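작업 노트, 1월
장비 구매 계획 정리 (신발 정리 작업용)

오전에 Jayson이랑 다음 분기 구매 목록을 다시 훑었다. 남은 예산은 2,217유로. 이 안에서 핸드헬드 그리퍼 소모품, 카메라 케이블, 작업용 가구까지 해결해야 한다. 로봇 팔 쪽은 별도 예산이라 여기 안 적는다.

우선순위는 손가락 패드. Stadlow 견적은 한 세트 80유로, 배송비 별도. Vilteo는 단가가 더 싼데 납기가 7주라고 한다. Consolacion은 급한 것만 Stadlow에서 사고 나머지는 Vilteo로 돌리자고 함. 나도 그 편이 낫다고 본다. 단, 두 회사 패드 경도가 같은지 아직 확인 못 했다. 다르면 데이터가 섞이니까 한쪽으로 통일해야 함. Snædís가 샘플 요청 메일을 보내기로 했다.

수납장은 지금 것을 계속 쓸지 결정이 필요하다. 양쪽 여닫이문에 위쪽 서랍까지 있어서 문 열기, 신발 넣기, 서랍 열기를 한자리에서 다 할 수 있다. 같은 구조로 색만 어두운 모델을 하나 더 사자는 의견이 있었다. 흰 장에 흰 운동화만 쓰면 나중에 다른 집 가구에서 어떻게 될지 모른다는 얘기.
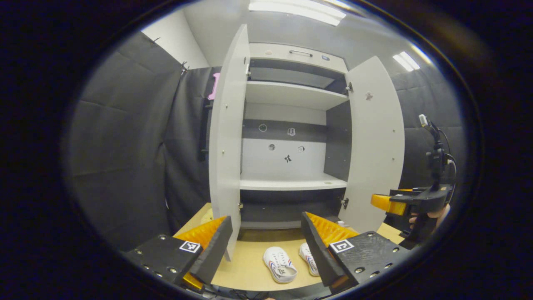 신발 정리 작업. 문 양쪽 열림, 운동화는 장 앞 상판 위, 그리퍼 두 대.

Espiritu에 비슷한 크기 수납장이 있는지 문의해 둠. 가구에는 300유로까지만 쓰기로 했고, 넘으면 Halfdan 승인을 다시 받아야 한다. 경첩은 여분을 따로 주문할 것. 문 여닫기를 반복하는 작업이라 장을 통째로 바꾸는 것보다 경첩만 가는 게 싸다. 나사 규격은 Benjie가 재서 여기 밑에 적어 주기로.

케이블은 꼬인 타입과 직선 타입 중에 아직 못 정했다. Jayson은 꼬인 쪽이 손목에 덜 걸린다고 하고, Benjie는 당기는 힘이 신경 쓰인다고 한다. 직선형을 하나만 사서 비교해 보고 결정.

신발도 몇 켤레 더 필요하다. 굽 높이가 다른 것, 끈 없는 것, 아동용. 중고로 사면 되니 이 예산에서는 비중이 작다. 영수증은 반드시 받을 것.

마커는 새로 안 산다. 인쇄해서 쓰면 됨.

보류: Lukodetti 조명 세트. 천장등만으로 부족한지 먼저 보고, 필요하면 다음 분기로 넘긴다.

할 일
Snædís: 패드 샘플 요청
Benjie: 경첩 나사 규격 측정
Consolacion: Stadlow 견적서에 배송비 포함해서 다시 받기
나: 구매 요청서 초안, 오후 4시 전까지 Halfdan에게 전달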